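# vedance-wipe: data card

Release dated August 8, 2018. Maintainer: Emiliano Serrano. Previous release: June, same year, now withdrawn (see Changes).

Vedance is a set of two-handed demonstrations recorded with hand-held grippers. It was collected to test whether a policy trained only on hand-held data can be run on a fixed arm pair without any arm data in training.

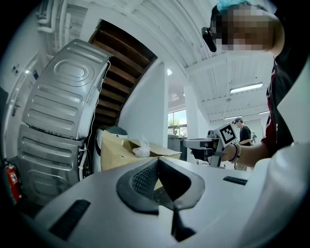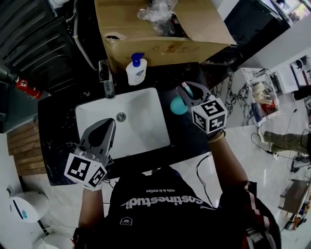 Each gripper carries a marker block. Gripper pose is recovered from the markers, then smoothed and resampled to a common clock. Opening width is stored separately. The person's body pose is not estimated and no field for it exists in the files.

## Contents

| Item | Value |
|---|---|
| Demonstrations, total | 2000 |
| Held out for testing | 600 |
| Grippers per demonstration | 2 |
| Tasks | counter wipe, pump bottle relocation, small object sorting |

The held-out part is split by room, so no room in the test part appears in training. Splitting by demonstration gave scores that were too high to be useful: the policy had learned the counter tops. The file `splits/by_demo.txt` is kept for anyone who wants to repeat that comparison.

## Layout

```
vedance/
 demos/
 <demo_id>/
 left.npz
 right.npz
 head.mp4
 wrist_left.mp4
 wrist_right.mp4
 meta.json
 splits/
 by_room.txt
 by_demo.txt
 calib/
```

`left` and `right` always refer to the person's hands. They do not refer to sides of the head view.

`meta.json` holds the task name, room code, calibration code and a `quality` flag. The flag takes the values `ok`, `gap` and `reject`. A demonstration is marked `gap` when either marker block was lost for more than 50 consecutive samples. Gaps are filled by interpolation and the filled samples are listed in `filled_idx`. Mask them if you train on velocity.

## Coordinates

Poses are given relative to the first valid sample of the left gripper. An absolute room frame was dropped after the withdrawn release. It depended on a floor marker that was moved between takes in two rooms, and the error could not be corrected afterwards.

Rotation is stored as a quaternion, scalar last. Position is in metres. Width is normalised per gripper using the values in `calib/`; raw encoder values are in `width_raw`.

## Baseline

The baseline is a small convolutional encoder per view with a shared recurrent head, trained with the Grastico code at its default settings. Three conditions were compared on the held-out rooms:

1. wrist views only
2. head view only
3. wrist and head views together

Wrist views only was the best condition on counter wipe and on sorting. Adding the head view helped on pump bottle relocation, where the target is often outside both wrist views at the start. Head view only failed on all three tasks when run on the arms. The likely cause is the difference in viewpoint between a person's head and the fixed camera mount, but we have not tested this separately.

Time alignment mattered more than network size. A constant offset between the pose and video streams, left uncorrected, was enough to make the arms close early on small objects. The offset is estimated for each session and stored as `t_offset` in `meta.json`. It is **not** applied to the videos. Apply it when loading:

```python
t_pose = data["t"] + meta["t_offset"]
```

## Known problems

- Reflections from polished counters and chrome fittings produce false marker detections. Most are removed by the size check, but slow drifts of the right gripper remain in room code `medrano`.
- Strong lens curvature in the wrist views. Calibration is supplied; the videos are not undistorted.
- Wipe demonstrations contain no contact force. Pressure on the surface cannot be recovered from this release.
- Room code `zovska` has no sorting demonstrations.

## Privacy

Faces are pixelated before release. Audio was removed. If you find an unmasked face, send the demonstration code and time to the maintainer and the file will be replaced.

## Changes

- Absolute room frame removed.
- Split by room made the default.
- `filled_idx` added.
- Quaternion order corrected in the loader. Files from the June release should be deleted, as the old loader reads them without an error.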